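The Nudeck gripper kit went onto the shop arm in place of the parallel jaws we had been using for PC teardown. It comes with two black fingers, a flange adapter and a 300 mm cable. Fitting it took four screws and one firmware change. The test part was a 3.5-inch drive in its blue-trimmed caddy, gripped upright over an open tower.
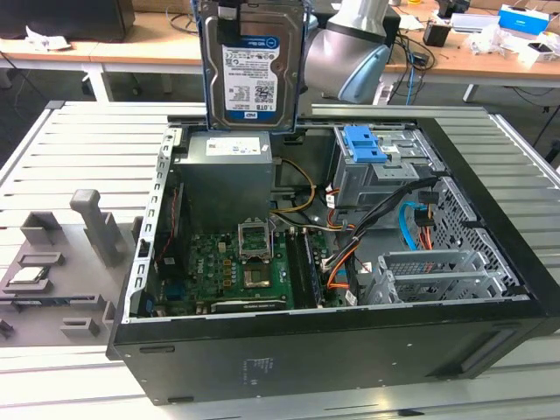 ### Grip and reach

Rated load is 600 g. A drive and caddy weigh 446 g on our scale, so the margin is thin once the arm accelerates. I limited wrist speed and left the force setting at the default. Clearance beside the power supply is tight, and bundled cables are the main hazard. Route them before running anything.

The printed holder is Amado Castillo's design, in gray, with a recess for the CPU and a tilted seat for the drive.

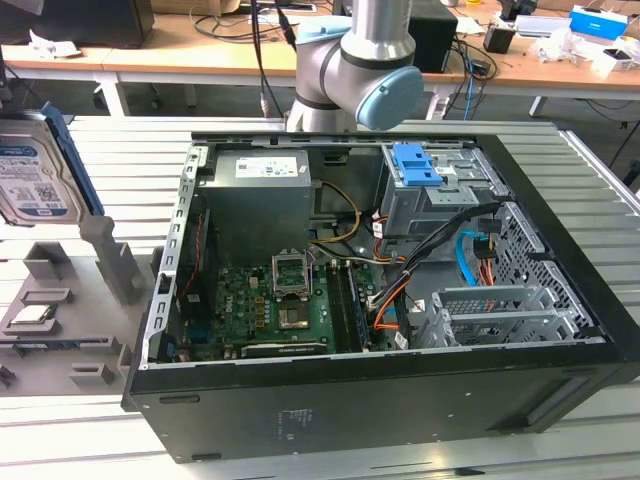
### Faults

- The adapter has no locating pin. Re-teach after every removal.
- Finger pads are glued.
- The manual gives torque values for the old flange only.

Suitable for light teardown work. I would not use it on a full power supply.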